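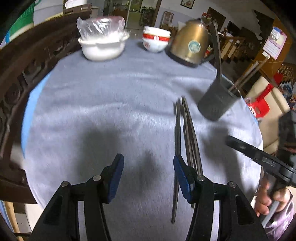 Week 3: Teaching by hand, part one

Okay, so last week we did the remote-control side, where you sit at a desk with two joysticks and steer the arm yourself. I know some of you loved it and some of you wanted to throw the joysticks out the window. This week we leave the arm alone and teach with hand-held grippers. You hold the tool, you do the chore, and the recording becomes the lesson.

Our chore for the whole unit is chopsticks. Pick them up off the cloth, stand them in the dark gray container, repeat. It sounds like nothing! But think about what you do when you grab a few at once from a loose pile: you pick a side to come in from, you decide how wide to open, and you close before the ones on the edge roll away. All of that has to show up in the motion, because the motion is all the learner gets.
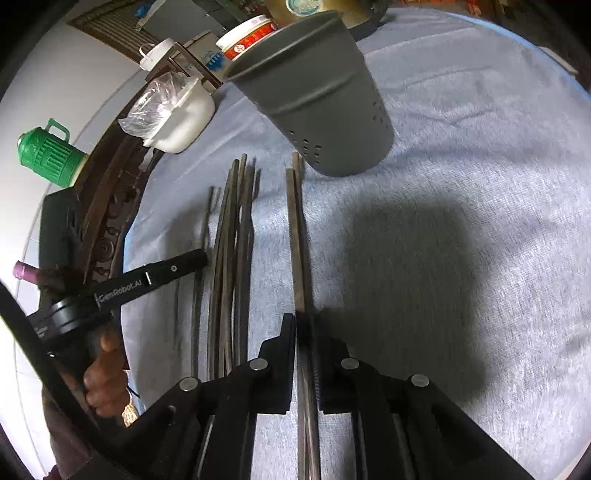 Reading time: 3 minutes

Look at where the sticks sit between the two fingers. It's a small bundle with a pad on either side, and a bigger loose bundle lying right next to it. The second gripper is in there too, coming in from the left with a hand on it, so whoever records has to think about both tools sharing one patch of cloth. Ngọc Doãn calls this "elbow manners" and I've stolen the phrase.

A few habits I want from you in the lab:

Start with the fingers wide open, every time.
Go slower than feels natural. If you're bored, the speed is probably right.
If you fumble, keep going and fix it. Recoveries are gold (please don't delete them!).
Move the bundle between takes. My first set for the Brorneck assignment had 400 takes with the sticks in the same spot, and the policy fell apart when I nudged them over by a hand's width.

For lab you'll work in pairs, 17 good takes each, logged in the Drikari sheet. Lies Bakker has the sign-up list and she'll be in the lab until 7 in the evening. Swap partners halfway through if you can, I like having different hands in the data.

To think about before next time: when you lower sticks into a container, how do you know when to let go? Try it at home with your eyes closed, then write me a paragraph on what you noticed.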